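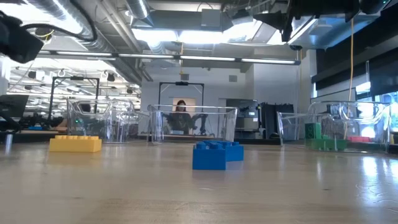
Jornada de puertas abiertas en Gruvmont: los robots de cerca

Publicado el 3 de marzo de 2023

¡Qué mañana! Llevábamos desde julio detrás de esta visita y por fin pudimos entrar en la nave que Gruvmont comparte con el equipo de Dalier. Nos apuntamos 60 personas, entre socios de la asociación, familias y unos cuantos estudiantes de automatización que no paraban de preguntar (y menos mal, porque de sus preguntas salió lo mejor). Dejamos aquí el álbum con algunas notas para quienes no pudisteis venir.

Mesa de clasificación. Bloques de construcción de los grandes, amarillo, azul, verdes y rojo, cajas transparentes y las pinzas negras por encima de la mesa. Fue la parada favorita de los peques, y de más de un mayor también. El ejercicio se entiende a la primera: coger un bloque y dejarlo en la caja que toca. Lo difícil viene cuando te explican todo lo que hay que resolver para que una pinza cierre justo donde debe. El material transparente, nos contaron, da mucha guerra a las cámaras por los reflejos, ¡y con la luz de los fluorescentes sobre la madera se entiende enseguida!

Lo que más nos gustó es que nos dejaron acercarnos a la mesa y preguntar sin prisas. El grupo de Verkbridge preparó una charla cortita sobre cómo se enseña una tarea a un brazo: una persona lo guía, se repite el movimiento y se vuelve a empezar. Para la tarea de los bloques llevan 900 repeticiones guardadas, 222 de ellas solo con el bloque azul. Nos quedamos con la boca abierta.

También hubo turno de manos a los mandos para quien quiso. Cuesta muchísimo más de lo que parece, sobre todo calcular la altura, y los aplausos cuando alguien conseguía soltar su bloque dentro de la caja se oían desde la entrada.

Gracias a la gente de Gruvmont por la paciencia y a Cafetería Batista por el desayuno, con 92 bocadillos que volaron. Quien tenga más fotos de la visita puede mandarlas al correo de la asociación y las iremos añadiendo al álbum.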